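Forums > Manipulation > Collecting demos

We use cookies to keep you logged in. Accept | Settings

Thread: how many drink pouring demos before you train?

colton_l
I've got 208 teleop episodes of the cup-under-the-spout task and I'm itching to start training. Normand wants 256 first. Is he right or just stubborn?

nkennedy
Stubborn AND right :) Most of your episodes start with the cup in the same spot. Get more starts, then train.

bergthora_e
I'd train tonight, see where it fails, and record those cases. Why guess?

nkennedy
Because then you spend a week fixing what a bit of variety would have covered.

audreyanne
I'm with Bergþóra on this one. We did a first run in August with way less than that and learned a ton - mostly that our left hand always came in at the same angle, oops.

colton_l
OK, so maybe I do both. My setup is two steel dispensers side by side on a white table, cup on the left, and I always record with the left hand.

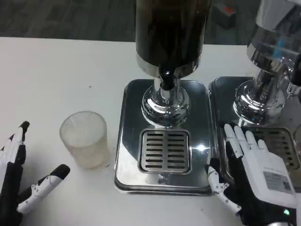 I could move the cup every five episodes and swap which dispenser is the target. Do you keep the fumbled grasps?

bergthora_e
Keep them if you recover!

nkennedy
Nope, I toss them. Seven bad ones wrecked a run for me once.

Related threads
Shiny metal and depth cameras
Glove calibration drift
Labeling episodes faster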